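Notes to myself on doing a background swap test, cleaned up a bit so other people can use them. Last updated Thursday, March 28, 2019.

## What the test is for

You train a policy on your bench, it does great, and then somebody moves a lamp and it falls apart. I wanted a cheap way to find out how much my two-arm policy was leaning on whatever was behind the table. So I papered the walls with the busiest leaf print I could find and ran everything again! We call it the Bunow test, after the policy it first broke.

## What you need

- A two-arm setup with a fixed camera and a camera on each wrist
- Wallpaper with a big, uneven pattern (stripes are too easy to ignore)
- 400 demos recorded with plain walls
- 25 more recorded with the paper up

## Steps

1. **Train the plain-wall policy first** and freeze it. Don't touch it again, however tempting.
2. **Put the paper on all three inner walls.** If you only do the back one, the wrist cameras hardly notice.
3. **Leave the small tools out.** Screwdrivers, a stapler, whatever you had around when you recorded. You're changing the walls and nothing else, so keep the clutter the same kind of clutter.
4. **Run 200 trials** with the frozen policy. Log the wrist views as well as the fixed one - I skipped this the first time and had to do the whole batch over.
5. **Fine-tune on the 25 new demos** and run the same 200 again.
6. **Compare by camera.** Blank out one view at a time and see which one hurts.

## What I got

Frozen policy: 44 percent of pen handoffs. Plain walls had been way better than that, so yes, it was looking at the walls. After fine-tuning most of the drop came back, and blanking the fixed camera hurt a lot less than I'd guessed. My hunch is that the wrist views carry the last bit of the grasp, but they also swing up and catch plenty of wallpaper, so they're worth checking frame by frame.

Roos Schouten tried random crops in place of new demos and got part of the way there. I'd still record the demos, they take one afternoon.

## Views from the papered setup

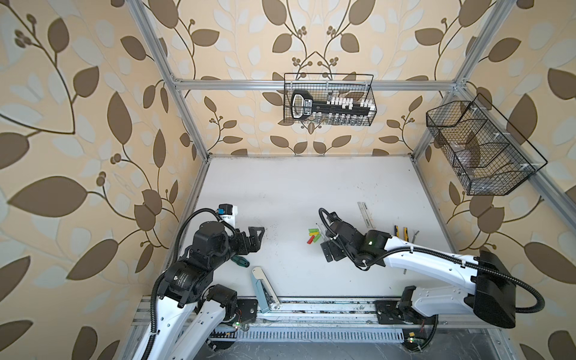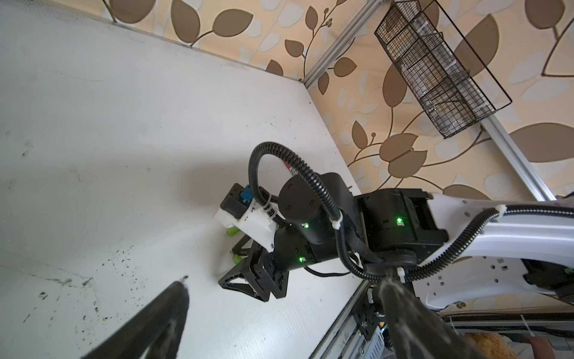 Second wrist view: 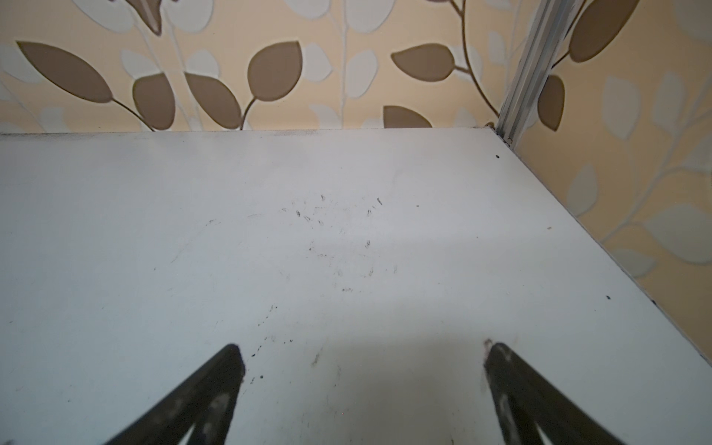
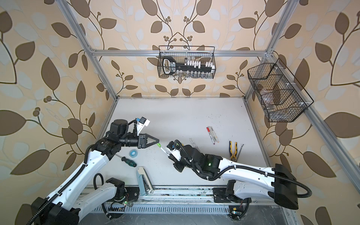

*Ormsby Robot Learning Group · Methods pages*

If you try this with a different print, send me your per-camera numbers. I'm putting together a table of patterns in August and so far it has exactly one row.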